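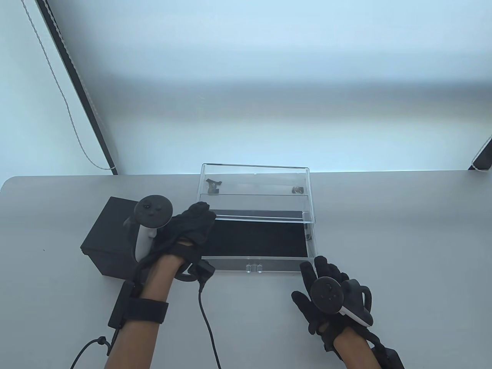 Chez Lukum, on ne range plus les pièces, on apprend à des machines à les ranger. Depuis mars. Estrella Bañuelos, sept ans d'emballage derrière elle, a changé de poste sans changer d'étage. Gants de tissu noir, une manette fixée au dos de chaque main, la gauche posée sur le bord d'une boîte transparente garnie de feutre : le geste est banal, le harnachement moins. Il faut le refaire. Encore. Lentement, pour que le robot suive. « Le soir j'ai les poignets qui tirent », dit-elle. Prime mensuelle : 32 euros. Maigre.

L'atelier comptait seize préparateurs, il en reste neuf à la ligne, les sept autres sont passés aux démonstrations. Aucun licenciement, jure la direction – mais aucune embauche non plus. Hicham Alaoui, délégué, a demandé par écrit à qui apartiennent les gestes enregistrés. Réponse attendue lundi. Pour lui c'est du savoir-faire, ça se paie. 2399 séquences déjà livrées à Derov, le sous-traitant qui entraîne le modèle.
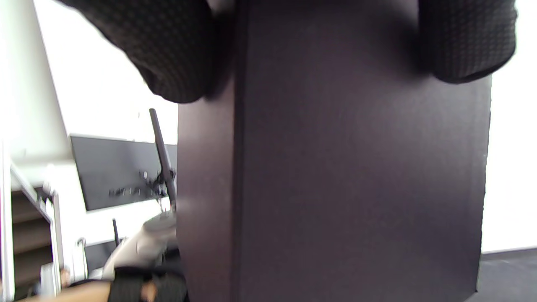 Un grand panneau sombre, une main gantée : le travail se fait aussi loin de la table.

Getsemaní Magaña, elle, ne reviendrait pas en arrière. Moins de cadence, plus de pauses, on discute. Elle voudrait juste une formation reconnu, un intitulé sur la fiche de paie. Pour l'instant c'est toujours écrit « préparatrice ».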